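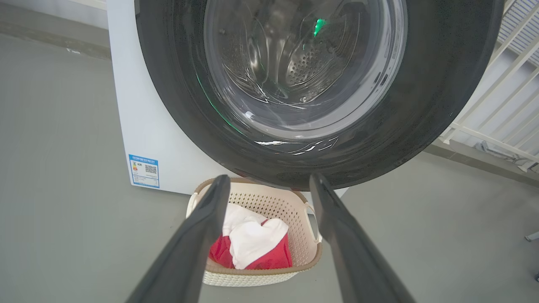
3강. 드럼식 세탁기의 투입 전 분류와 적재

드럼식 세탁기의 세탁력은 낙차, 마찰, 세제 농도의 세 요소로 결정된다. 수평축 드럼이 회전하면 세탁물은 내벽의 리프터(baffle)에 걸려 올라갔다가 자중으로 떨어지며, 이때의 충격이 오염을 분리한다. 위 사진의 드럼에서도 안쪽 벽을 따라 돌출된 리프터와 줄지어 뚫린 작은 원형 타공을 확인할 수 있다. 타공은 탈수 시 물이 빠져나가는 경로이다. 바구니의 흰색 의류와 빨간색 의류는 한데 겹쳐 있으므로 투입 전에 색상별로 분리한다.

3.1 분류 기준
분류는 색상, 섬유 조성, 오염도 순으로 한다. 색상은 백색, 담색, 농색으로 나눈다. 농색 가운데 적색 계열 면직물은 미고착 염료가 남아 있는 경우가 있어 첫 세탁은 단독으로 한다. 섬유 조성은 취급표시를 따르고, 표시가 없으면 약한 조건에서 시작한다. 흙이나 기름이 묻은 것은 색상이 같아도 따로 둔다.

이염 여부가 불확실할 때는 안쪽 솔기에 물을 묻히고 흰 천으로 눌러 본다. 천에 색이 옮으면 농색군으로 보낸다. 색이 옮지 않아도 고온 세탁에서의 견뢰도가 보장되는 것은 아니다.

3.2 적재량
표시 용량은 건조 상태의 무게 기준이다. 면 표준 코스에서는 드럼 상부에 손 한 뼘 정도의 공간을 남긴다. 과적하면 낙차가 줄고 헹굼수가 고르게 통과하지 못한다. 반대로 두꺼운 세탁물 한 점만 넣으면 하중이 한쪽으로 쏠려 탈수 진입이 지연된다. 합성섬유 코스의 허용량은 면 코스보다 작으므로 기기 설명서의 표를 따로 확인할 것.

실습 기록표에는 투입 전 건조 무게를 g 단위로 적는다. 1,000 g 이상은 kg으로 환산하지 않고 그대로 적는다. 바구니째 계량한 조는 바구니 무게를 빼야 하며, Nyitrai 실습실 비품 바구니의 공중량 표는 214호 문 안쪽에 있다.

3.3 도어 패킹 점검
고무 패킹의 주름 안쪽을 손가락으로 벌려 이물과 잔수를 확인한다. 동전, 머리핀, 실밥이 주로 하단에 모인다. 세탁물 끝이 패킹과 유리 사이에 물리면 누수와 원단 손상의 원인이 된다. 문을 닫기 전 하단부터 한 바퀴 확인한다.

3.4 투입 순서
- 주머니를 비우고 지퍼와 후크를 잠근다.
- 프린트 의류는 뒤집는다.
- 뭉친 것은 펴서 한 점씩 넣는다.
- 큰 것과 작은 것을 섞어 넣는다.
- 세제는 물의 경도와 적재량에 맞춰 계량한다.

과제: 같은 면 소재 백색 시험포를 2회 세탁하되 적재량만 달리하고, 헹굼 후 잔류 거품과 주름 상태를 비교하여 제출한다. 코스, 수온, 세제량은 고정한다. 기록표 양식은 Buritz 교재 부록과 동일하다. 담당: Mariann Virág

댓글 2 · 공유 3

관련 자료
섬유 취급표시 읽기
세제의 계면활성 작용과 물의 경도
Lirnard 시험포 절단 및 가장자리 처리
탈수 불균형의 원인과 재배치
9월 실습 준비물 안내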